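Comparing fingers at the kitchen counter: a talk with the gripper tester at Vokbridge

August 20, 2019

The test bench at Vokbridge is a kitchen counter. It runs along a white wall in the company's Jidham office, and for most of the summer one arm has been working at it, picking up bowls and mugs and putting them down again.

The engineer who runs the tests asked to be identified only by job title, which is gripper tester. The question on the table this summer was a simple one. Vokbridge buys its grippers from outside, and it had narrowed the choice to two sets of fingers, one from Seyoum and one from Ullum. Both are slotted, both have a textured inner face, and both bolt to the same base.

“On paper they are close to the same part,” the tester says. “The pad is where they differ. One has a harder pad with a finer pattern. The other is softer and grabs sooner, but it picks up dust and you have to wipe it down.”

The comparison began in June with 175 grasps per set. That turned out to be too few to say much, and the total for each was raised to 388. Every grasp was scored the same way. The arm had to close on the object, lift it clear of the counter, hold it for three seconds and set it down without tipping it.

“I wanted a test I could explain to someone in one breath,” the tester says. “If you have a score with ten parts to it, people argue about the parts.”

The objects are household items, bought in town. Early on there was talk of using machined blocks, which are easier to measure and never change from one batch to the next. The tester argued against it.

“A block tells you how a gripper handles a block. Our customers want cups and bowls moved. A bowl has a rim, and the wall slopes, and if you take it a little too low the fingers slide up.”
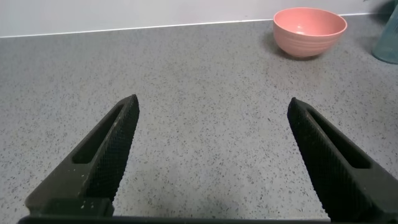
The wrist camera's view over the open fingers, with a pink bowl near the wall.

The wrist camera was a second part of the comparison. Vokbridge had been using one fixed camera over the counter, and the tester wanted to know if a small camera at the wrist could replace it. The answer so far is no, though the wrist view has earned a place next to the fixed one.

“Close in, it's better,” the tester says. “The fixed camera loses the object once the arm comes over the top. From the wrist you still have the fingers and the thing you're going for. But you have a narrow idea of what's off to the side. We bumped a few objects that way.”

Keeping the fingers in the picture was a choice. An earlier mount sat farther forward and showed only the counter ahead. The tester moved it back after a week of runs in which it was hard to tell from the recordings whether a miss came from the arm or from the fingers closing late.

“You lose some of the picture to the gripper. I'll take that. When something goes wrong I want to see the tips.”

Clear and frosted items have been the hardest for the software.

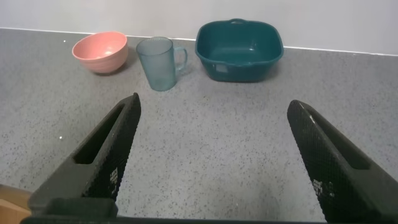

“The edges come and go,” the tester says. “You move the arm a little and the software decides the rim is somewhere else. Then the fingers close in the wrong place, and that gets scored against the fingers, which isn't fair to them. So I started keeping a second column for misses that were really the camera's fault.”

With that column taken out, the two sets finished closer than anyone at Vokbridge had expected. The softer pads did better on smooth rims. The harder ones were more even from the first run of a batch to the last and needed less cleaning. On handles there was little to choose between them.

The tester would not say which supplier is ahead, as the order has not been placed. Price will matter, and so will the time it takes to get spare pads. Changing a pad takes two screws on one set and a strip of adhesive on the other, and the tester has a clear preference.

“Screws. I've scraped enough glue.”

The controller was left alone through all of this. Closing speed and grip force were set at the start and kept there for both sets — a decision that drew some complaints, because each supplier recommends its own settings. The tester accepts that tuned settings might have raised both scores.

“Then I'm testing how good I am at tuning. Maybe that's the next round. I'd like to do the same objects again with the force turned down, and I'd like to try them pushed closer together, so the fingers have to fit in between. Right now they get plenty of room.”

Those runs are planned for the same counter, with the same mount and the same scoring sheet.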